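Lencho 7 plans for two arms at once, and will tell you when it has given up

CLINCOMBE, 3 Jun 2021
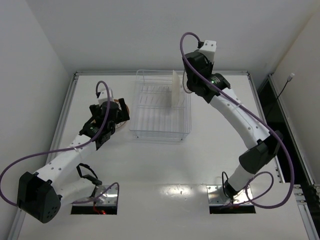
Two arms and a dish rack at the Clincombe bench, running Lencho 7. Photo: Dromar

Dromar today released Lencho 7, a new version of its motion planning and task software for two-armed workcells. It is available now to all current licence holders, including the ones who have been emailing us since February to ask where it was.

The main change is a shared planner. Earlier versions of Lencho planned for each arm separately and then checked whether the two plans would run into each other. If they would, one arm waited. If both arms decided to be polite, both arms waited, and a person had to come over and sort it out. Users named this the Gastby standoff, after our second office, where it was first recorded and where the staff would like it called something else.

Lencho 7 treats both arms as a single problem from the start. It works out who goes first, who moves aside and how far, and it reworks the plan when an object isn't where it was expected to be.

"We spent a long time making each arm clever and very little time introducing them," said Amanuel Alemneh, who leads planning software at Dromar. "Then we gave them a dish rack, and it was like watching two people try to get through the same door."

The dish rack has been the team's main test since development began. Plates are thin, the slots are narrow, and a clear rack is hard going for a depth camera, which tends to see the table behind it. The perception module in Lencho 7 now keeps a stored model of the rack and fits it to whatever parts of it can be picked up, so the planner is no longer told that there is nothing there.

The test suite runs 1000 simulated loading tasks each night, followed by 34 on real arms during the day. A build has to pass both before it goes out. The simulated plates have held up very well. The real ones are bought in bulk.

Also new in this release:

Cable-aware planning. Users can enter the slack and routing of external cables, and Lencho will avoid moves that would wind them around a joint. This was the most requested feature in our last user survey, and a few of the responses included photographs.

Plain failure messages. Error code 12, which covered everything from a missed grasp to an unplugged camera, has been retired. Lencho now says what it was trying to do, which arm was doing it and what got in the way.

Step-through replay. Any run can be played back beside the plan it came from, at any speed, with the grasp choices and the rejected options shown. It is meant for debugging. The Clincombe team has mostly used it to settle arguments.

Saved hand-offs. A pass from one arm to the other can be stored and reused in another task without being set up again.

Projects made in Lencho 6 will open in the new version, but any custom waiting rules should be removed first. They were written to get around the old planner and will only confuse the new one. A migration guide is included with the download, and it is shorter than the last one.

"It still drops things," Alemneh said. "It now writes down why, in a sentence you can read to your manager."

Lencho 7 is free to customers with a current support plan. Live demonstrations can be booked at the Clincombe and Gastby offices through the Dromar sales desk.

About Dromar
Dromar makes planning, perception and debugging software for robot arms that share a workspace. It has offices in Clincombe and Gastby.

Media enquiries: Dromar press desk, Clincombe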